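The Sweater Drawer, Reconsidered

Moth season is coming, and the Stadcombe Clothing Swap would like your woolens before the moths get to them. Last March we took in over 600 pieces in one morning, of which a fair number were visibly the gift of an aunt.

Marina Bakalis has run the sorting table for 5 years and has views. She would like us to pass along that "one size fits most" is an opinion, that a cardigan with no buttons is a robe, and that anything shrunk in the dryer should go straight in the children's bin without a speech. She will also accept felted wool for the quilters on Modise Street, who will take any color except beige. They have enough beige. 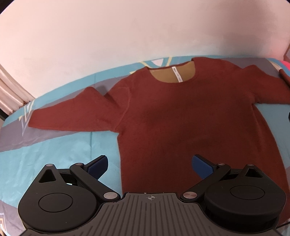
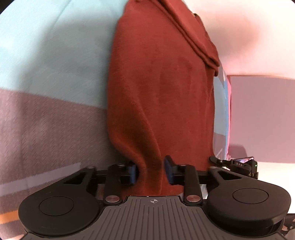
Rust red, both times.

Before you bag things up, check the pockets. Our lost property tin currently holds a house key, two theater stubs and a dental retainer — the retainer may be claimed quietly, at the side door. Wash everything first, please, and let it dry flat. Hangers give a heavy knit shoulders that no human being has ever had.

The swap runs on tokens again this year. One garment in, one token out, coats count double. Precious Mthembu keeps the token ledger and cannot be bribed, although a lemon cake got someone as far as a conversation. Tokens from last year are still good if you can find them, and they are probably in the pocket of something you gave us.

Drop-off is at the Grovitz Hall side entrance until 4 p.m. Please don't leave bags on the step overnight. The raccoons have no tokens.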